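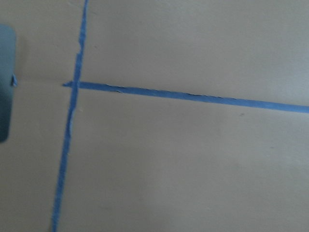
Every town starts with a crossing. Two paths meet, somebody puts up a stall or a well or a place to sleep, and before long there are houses facing both ways. You don't need much to see why a crossing is such a powerful thing! Look at two strips of blue tape laid across each other on a flat tan board. The cross is lopsided and the edges of the tape are a bit rough, but you already have a center, four corners, and a way to tell anyone where to put a finger. Street planning grows out of that one simple fact, and in this chapter we'll follow it from a muddy crossroads all the way to a city of straight avenues.

Home | Contents | Previous | Next | Glossary
December 7, 2019
By the Gendusent Town Geography Project
Print this page | E-mail this page

CHAPTER 2
Streets, Blocks, and Corners

Let's begin with Gusness, a market town that is well over 1000 years old and has hardly a straight street in it. Its lanes bend around a hill, dodge a stream that was covered over long ago, and squeeze together at the old gate. Visitors get lost there all the time (so do delivery drivers), yet people who grew up in the town find their way with no trouble. They go by the bakery, the steep bit, the wall with the ivy. We call this kind of layout an organic plan, meaning one that grew a little at a time with no single drawing behind it.
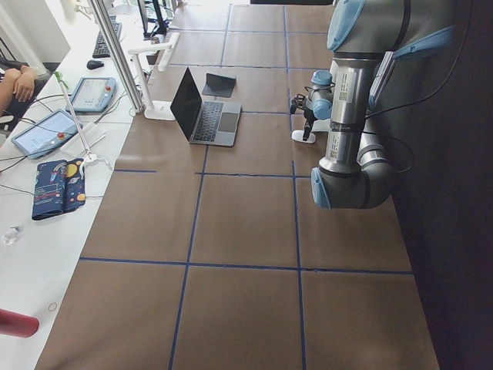 Skekum is a wonderful contrast. The railroad reached it before most of its people did, and the land company drew the whole town in one go: long streets running east and west, cross streets every 300 feet, and a number for each of them. If you are standing at Fourth and Ninth and want to get to Sixth and Ninth, you know at once that you have 2 blocks to walk. You can work that out on your very first day in town. A layout like Skekum's is called a grid plan.

Grids have costs, though. The land company's streets go straight up the bluff on the north side, and in November, when the first ice comes, some of them are closed to cars. Gusness, with its bending lanes, climbs its own hill much more gently.
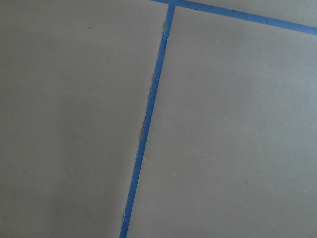
Most places are a mix of the two, and these are the most fun to study. In Domański, the old quarter by the river is as tangled as anything in Gusness, and the newer districts are laid out in neat rectangles. Where they meet you get odd little leftovers – triangular parks, buildings shaped like a slice of pie, corners where five streets come together. Once you learn to spot these seams on a map, you'll find them in town after town.

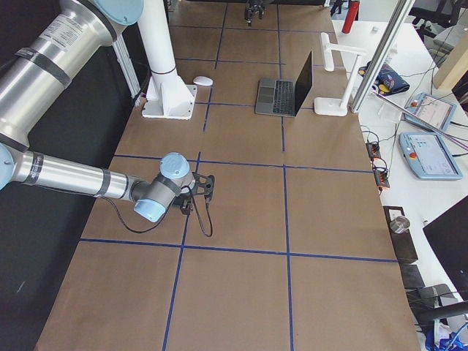 Figure 2. A long table covered in brown paper.

As you read, keep a map of your own town or neighborhood open next to you. Trace the main streets in one color and the side streets in another, then mark the spot you think came first. Don't worry about being right yet! We'll come back to your guess in the next section, when we look at what old street names can tell us.

Key words: crossing, block, organic plan, grid plan, seam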